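Ticket 4000-277
Product: Edora washer, Takagi control board
Opened by: Harish Ahuja
Status: reopened
Subject: Spin cycle stops at 8 minutes, every time

I'm reopening this. It was closed as "resolved by customer guidance," and the guidance was to use less detergent. I used less detergent. The machine still stops with 8 minutes left on the display, drum full of heavy wet cotton, door locked.

What I've tried so far:
Cleaned the drain filter. One coin, some lint.
Leveled the feet with a spirit level.
Ran it empty at 1200. Finished fine.
Ran it with two sweatshirts. Stopped at 8. 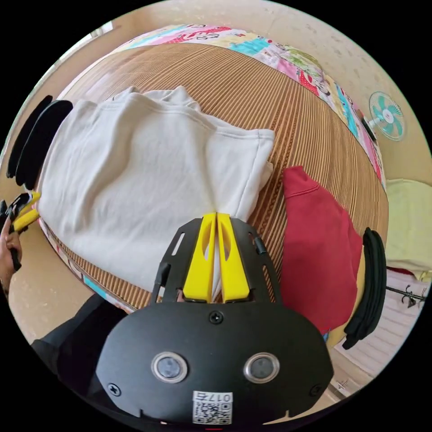

Your agent then told me it was an unbalanced load. Maybe. But the old Dremau in the same spot took the same clothes for years and never complained, so I'd like to hear what changed besides the brand on the door.

Reply from Skurnatby Support:
Thank you for your patience. Please perform a factory reset by holding Start and Temp together until the panel goes dark.

Reply from Harish Ahuja:
Done, twice. It forgot my language setting and kept the fault. I don't see how a reset fixes a mechanical problem, if it is one.
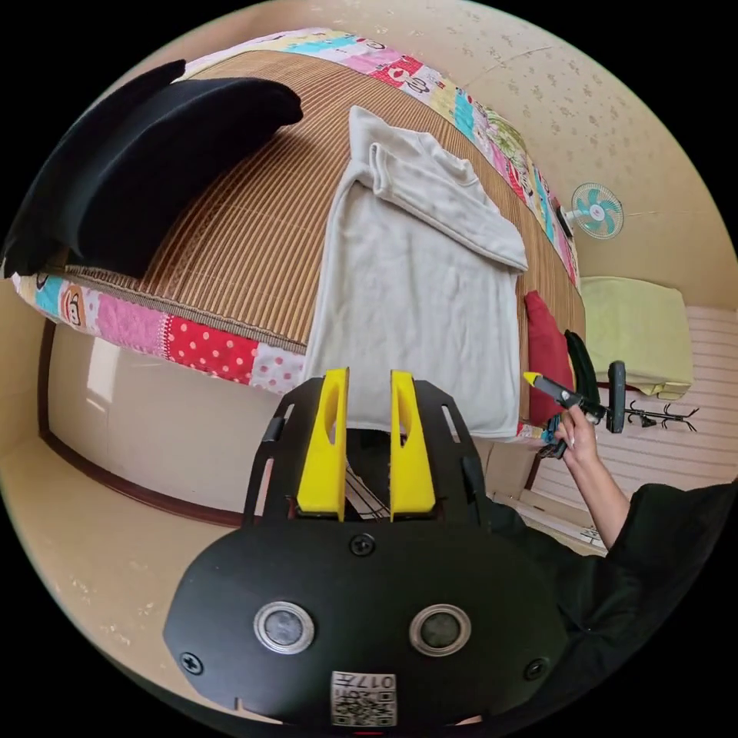

I also got into the service menu. The stored code is E-200. Your manual lists codes up to E-40 and then skips to warranty terms. Before I pay for a visit I want to know what E-200 means, in writing.

Reply from Skurnatby Support:
E-200 relates to the drum speed sensor. A technician may recommend replacing the board.

Reply from Harish Ahuja:
A sensor code, so you replace the board? Please check the sensor and its connector first.

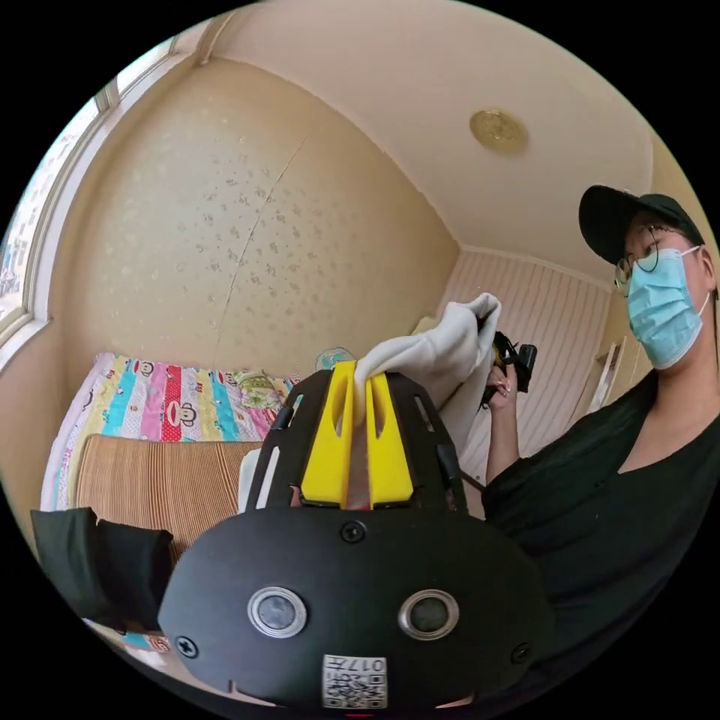 Can the speed sensor be tested without replacing the board?
It can. The technician unplugs the sensor and measures its resistance, then checks the wiring back to the board.

Then book that test and leave the board off the quote. Mornings before 10 suit me. Keep this ticket open until the machine has finished a full load.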